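4. Preparing the cleaning solution

Read this section before you open the Standero descaling concentrate. The work takes 40 minutes, and the kettle must be unplugged the whole time.

4.1 Put the kettle on a flat table, near a window if possible.

4.2 Fill the measuring tube with concentrate up to the line marked 7 mL. Hold it upright and read the level with your eyes at the same height.

4.3 Pour the concentrate into 200 mL of cold tap water. Always add the concentrate to the water, never the opposite.
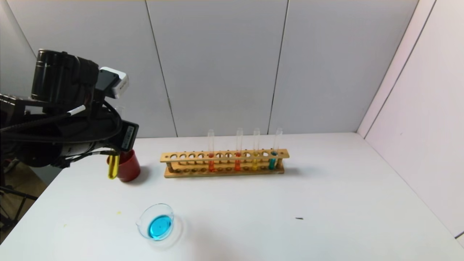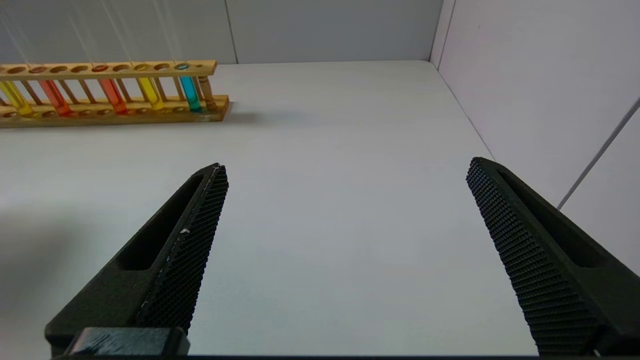

Figure 6. Test tube with yellow liquid and dark red cup (first picture); white tabletop (second picture).

4.4 Pour the solution in the kettle and close the lid. Leave it for 30 minutes.

4.5 Empty the kettle into the sink and rinse it three times.

CAUTION: The concentrate can damage marble and aluminium. If it drops on such a surface, wipe at once with a wet cloth.

NOTE: Owners of the Posthorpe model must take out the grey filter before step 4.4. Please see page 83 for how to remove it.

NOTE: If you still see white scale after rinsing, repeat steps 4.2 to 4.5 one more time. Do not make the solution stronger.

Section revised 29/06/2021 by Jawad Tarar.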